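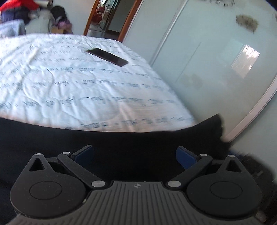

Reading time: 2 minutes

Section 7. Recording Pick-Up Examples in a Bedroom

7.1 Before recording
Read Section 6 and complete the finger check. Operators must hold a current Trollen session number.

1. Place one object from the session list on the bed. A smartphone laid on a printed duvet is an accepted pairing.
2. Stand at the near edge of the bed and hold the gripper level, with the fingers open and both blue pads facing each other.
3. Line up the object with the gap between the pads.

Note: Household items elsewhere in the room may remain where they are. Do not tidy between examples.

7.2 Recording
4. Press Start and wait for the tone.
5. Move toward the object at a steady pace, close the pads on it, and lift.
6. Set the object down, open the pads, and press Stop.
7. Change the angle of the object and repeat. Each session consists of 100 examples.

Caution: Do not squeeze a phone across its screen. Grip it by the long edges.

Caution: Mirrors and glossy doors may reflect the operator. Obtain the consent of the household before recording near them.

7.3 Upload
Upload the session to Darko the same day. Files shorter than the minimum length are rejected and must be recorded again. The Roston training set requires more than 3000 accepted examples for each object group.

Questions about rejected files should be sent to Yaa Aidoo, Zekcombe Data Office.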